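# Writing down the rules for handles

Some notes on how we do cabinet pulls in simulation, and on the page of rules I've been promising everyone since August. 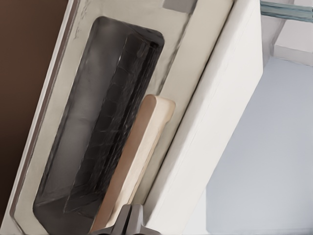 Farzad Azimi wrote to me after my last post that a rule you can't check from the log is only a wish, and could I please stop writing wishes. Fair enough! I went back through our Sterkano notes with his comment taped to my monitor, and I'm sorry to say a good many of them were wishes. "Approach gently" was one of mine. Gently compared to what?

So I sat down with Xuân Hà and a large pot of tea, and we went through all 11 rules one at a time – it took most of the afternoon, and we argued longest over the recessed handles. Her view is that the fingers should line up with the long side of the pocket before they go anywhere near it, and that the angle should be written to the log at that moment (mine used to be written at the end of the run, which told us very little). I came around to it in the end.

The other change I'm fond of is about stopping. If the contact reading goes over the limit, the run ends and gets marked as a failure, even when the door would have opened anyway. Hạnh Lại thinks this is too strict for simulated work, and she may be right, but I'd like us to keep the same habits in both places. We replayed 400 old runs under the new wording, and run 2461 is still giving us grief over what counts as first contact. I have a draft definition for that one, and Xuân Hà has promised to read it over this week.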